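Chore group minutes, Wednesday, kept by me (Shirley Perron)

We started with the Luno tidy-up trial, which is still all simulation. 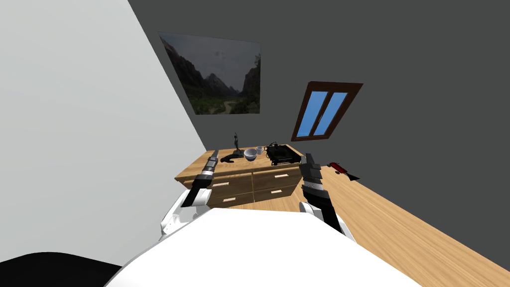 Molodix wants tidying scored by the drawer. I said fine - but there's a bowl and a mug on top of that dresser, and who decides where they go? Agreed: 80 runs, six chores.

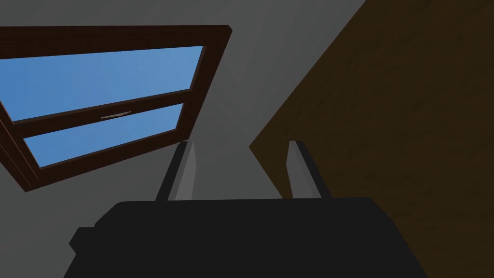 Bañuelos asked about the Flisevcombe shop floor. My vote was not yet, and it carried. Next up, folding!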